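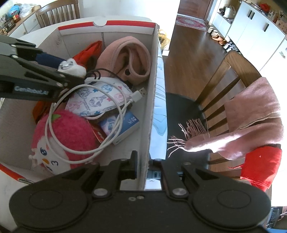 Figure 4. Both grippers at work on the mixed box, seen from the near tool. The far one has a fluffy white item at its fingertips.

Print this article | E-mail this article

4. The mixed box

4.1 Why I stopped using blocks

My first trials with the Trudlow rig (that's my name for the pair of hand-held grippers plus the small computer that logs them) were all done with foam blocks on a bare table. They went great, and they taught me almost nothing. A block sits where you put it. It has corners. You close the fingers, the logger says the fingers have stopped moving, and you move on feeling pretty good about yourself.

So in April I started over with a cardboard box of ordinary house stuff and set it on the white table at home. Everything from here on in Section 4 is about that box. The rules were simple: soft things, shiny things and at least one cable, all thrown in together, and no tidying between picks. In Figure 4 you can see how quickly that gets hard. The loops of white cable lie right over the printed pony pouch and part of the round pink plush, and there are thin black cables as well, in front of the fleece. Any grab in the middle of the box means dealing with a cable.

4.2 What I built

I'll keep this short, as the parts list is in the appendix. The logger lives in a project case from Radel that I drilled myself (badly – the second hole is oval). It reads finger opening from each tool and writes it next to the video. I made the cable clips at the shared shop in Lesbridge on their older printer, and they came out slightly tight, so I ran a file through each one. Open shelves would have looked neater than my pile of jumper wires, but the pile works and I know where everything is.

The near tool carries the camera and points it down between the fingers. I went back and forth on this for weeks! A camera on a stand gives a steadier view and you get the whole table. The trouble is that the box walls hide whatever is at the bottom, and the bottom is where the interesting stuff ends up. With the camera on the tool you look straight in, and you also get the fingers in every shot, so there's never any doubt about how open they are. The price is that the tool itself covers a big piece of the view along the bottom. I accepted that.

4.3 The wall problem

I expected the plush to be the hard one. It was fine, mostly. Fuzzy things give a little and the fingers sink in and hold. What really ate my evenings was the cardboard wall.

Look at where the near gripper is in Figure 4. One finger assembly is inside the box and the other is outside, with the wall running between them. From a person's point of view this is nothing, you'd just shift your hand over. For the software it was a mess. My grasp check at that point was a plain rule: if the fingers start closing and then stop before they're fully shut, something is being held. Close on a cardboard wall and you get exactly that. The rule says "grasp," very confidently, and all you've got is the box.

I went through the logs by hand to find out how often this had happened. Out of 2,179 closings, 430 had been marked as good grasps when the fingers had the wall between them. That's a lot of wall. I had been quoting the success rate from that same log to people at the shop, and I had to go back and eat my words.

The fix has two parts. First, the check now wants to see the held thing move with the fingers over a short lift before it counts anything. Second, I marked the wall line in the first image of each run, and any closing that straddles the line gets thrown out. The second part is crude and it breaks if the box gets bumped (it does get bumped, a lot, with two tools in it). I'd like to find the wall from the image every time. The red strip along the rim should help with that on the far side, but the right wall has a rough corrugated edge with no strip that I can pick out, so a color rule won't carry over to it.

4.4 Two hands, one box

Why two grippers at all? Mostly the cables. With one tool I could lift a pouch and get a whole nest coming up with it. With two, one can hold or push while the other picks. The far tool in the figure is reaching in from the left over the black cables, and at that spot a second set of fingers is very welcome.

They do get in each other's way. I lost 13 runs to the tools knocking together, nearly all of them down in one corner of the box. There's no clever planning here. I tried giving each tool its own half, and that was too stiff – the cable doesn't care about halves. What I settled on is a turn rule: whoever is lower has right of way, and the other one backs up until it's clear of the rim. It's slow. It also stopped the knocking almost completely, so I kept it.

4.5 Background clutter

I left the room alone. There's a chair with a fringed scarf on it right beside the box, there are shoes along the passage, and the cabinet tops are full of things. An early version of my item finder loved the red cloth on that chair and kept proposing it as the next pick, way outside the box. Cropping to the box would have hidden the problem, and I did crop in the end for the timing tests in Section 5, but the numbers for the item finder are from uncropped images. If it's going to work in a house it has to cope with a house.

Sunlight was the other thing. A strip of it falls over part of the scarf and washes the color out, and I had the same trouble with glare on shiny pouches. I repeated 11 runs with the blinds down and the item finder did better in most of them. I haven't worked out how much better in a way I'd want to defend, so I'm leaving it at that for now. The Sotiropoulos test sheet, which I used for scoring, doesn't have a line for lighting anyway.

August 2018

Print | E-mail

Comments (4)

Had the same wall trouble with a plastic bin. I put a strip of felt on the inside and it made things worse, so don't bother.

Did you try a shallower box? Seems like half of your problem is depth.

Reply from the author: I did, and the cable kept falling out onto the table. Might go back to it with a lid or something.

Would love to see the clip files if you still have them. Mine keep snapping at the thin end.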